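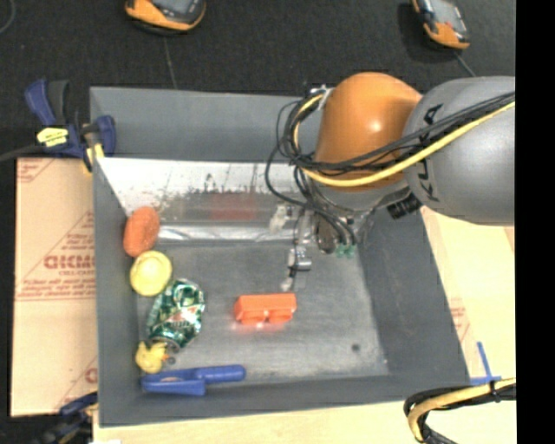
According to one long-time reader of the Stumness craft pages, a lantern walk without paper lanterns is only a walk, and most people who have joined one would probably agree. The Stumness Lantern Evening is a winter community festival held each February in the lakeside town of Stumness, and it is known above all for its homemade decorations, which families start cutting and gluing well before the snow has settled in.

The evening grew out of a much smaller gathering in the neighbouring village of Desley, where 19 households hung coloured lanterns along their porches to cheer up the darkest stretch of the season. Stumness took up the custom a few years later, and over 200 lanterns now line the path between the old wharf and the skating pond.

Decorations

The traditional lantern, called a jelulano, is a nine-sided shade of waxed paper folded over a light willow hoop. Older ones were painted by hand in deep blues and golds, and you will still find a few of these tucked away in cupboards and brought out lovingly every year. Newer ones are often made from tissue paper, parchment or even saved gift wrap, with dried leaves or snippets of wool pressed between the layers. Candles were once usual, but battery tea lights have mostly taken their place, much to the relief of anybody who has chased a burning lantern across a frozen pond!

Doorways are dressed with a taipe, a long garland of cedar sprigs, orange slices and paper stars strung on butcher's twine. The orange slices are dried in a low oven the day before, and the whole neighbourhood smells wonderful for it.

Food

Supper is plain and generous: pea soup, brown bread, and a spiced apple loaf baked at 175 degrees Celsius and cut while it is still a little warm. Desley families favour a splash of maple syrup in theirs, and the two communities have argued about it very cheerfully ever since.

See also: Paper folding; Winter festivals; Garlands

This article was last edited on June 5, 2022.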